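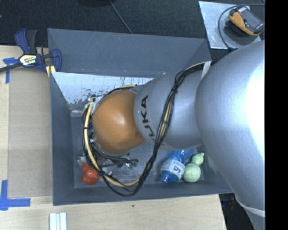
Luana Fagundes asked whether the scuffs on the floor of a grey bin mean it has to be replaced. They don't. Scuffs and faint scratches are normal wear and can be left alone. Replace a bin only if it is cracked, has a sharp edge, or rocks when set down empty on a level surface.

13. Cleaning and refilling the deep bin

This section covers the Koltar deep bin. For the shallow Dikdale trays, see the sheet packed with the trays.

You will need:
Mild dish soap
A bucket holding 2000 mL of warm water
Two soft cloths
A soft brush for the corners

Caution: Do not use scouring pads, bleach or solvent. They dull the grey finish and make later marks harder to wipe off.

Before cleaning

1. Take out everything in the bin and set it on a clean towel. Don't tip the bin to empty it.

2. Check glossy items, such as a red pepper shape, for chips and sticky patches. Put damaged items aside.

3. Shake out crumbs and grit, or lift them with a damp cloth. Grit left on the floor will scratch when you start to wipe.

Cleaning

4. Add a capful of soap to the bucket.

5. Wipe the walls from the rim down. The walls slope inward, so dirty water runs to the floor and collects along the near edge.

6. Brush the corners, then wipe the floor in straight strokes.

7. Go over everything again with the second cloth, rinsed in plain water and wrung out.

8. Leave the bin to air-dry for 24 hours before refilling it.

Note: Coloured marks left by painted or glossy items usually come off with a second wipe. If one stays after that, leave it. It won't rub off onto the contents.

Refilling

9. Put larger items in first, spread over the floor, and smaller ones in the gaps.

10. Keep the contents below the rim. The load limit is 40 kg, but a bin that full takes two people to lift – carry it by the rim, one person at each end.

11. Don't stack filled bins. Empty ones can be nested, provided they are dry.

Labels

The Siqueira label holder clips over the rim on the outside. Write in pencil if the contents change often. Spare holders are ordered through the Jomville store, and orders placed in December are sent out in the new year.

Section revised 18 Nov 2020, V. Frota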